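Gezer Automation Publishes Results of Gripper Comparison on Desktop Computer Parts

Sunday, March 9, 2025

Gezer Automation has released the results of a trial comparing 2 electric grippers on the handling of desktop computer parts. The work was done with Tileo, a refurbisher of office computers, which wants to automate part of its teardown and rebuild line.

Both grippers were run on the same arm with the same controller settings. The parts were a processor, memory modules, a hard drive and a thin card, moved between a fixture tray and an open tower lying on its side.
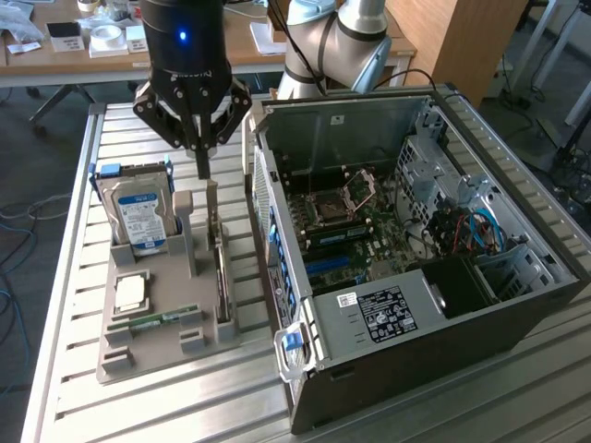

The trial covered 1,083 pick attempts. Of these, 501 were made with the Gumis parallel gripper and the rest with the Prudamine, a linkage gripper with narrower fingertips. Memory modules accounted for 384 attempts across both units.

"The hard drive was easy for both," said Perihan Erdem, test lead at Gezer. "Memory is where we saw a difference. The fingers have to get down between parts that sit close together, and a wide finger runs out of room."

The Prudamine had fewer failed picks on memory and on the card. The Gumis closed faster and held the hard drive with less slip. Neither gripper placed the processor reliably enough for production use, and the report recommends a separate vacuum tool for that step.

The team also compared a fixed camera next to the table with a small camera mounted at the wrist. The wrist view gave better position estimates for sockets and slots, but needed a second lighting setup to control glare from bare metal.

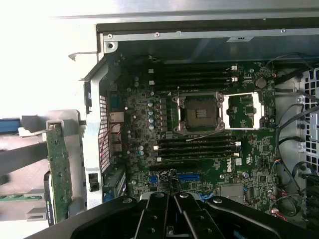 Wrist camera view of an open workstation with a Dell motherboard, gripper fingers at bottom.

Tileo will use the results to choose equipment for a pilot cell, planned for July. "We have mixed models coming in every day, so the tool has to cope with that," said Berkay Kaplan, operations manager at Tileo.

The full report, including controller settings and fingertip drawings, is available on request from Pei-shan Tseng in the Gezer press office.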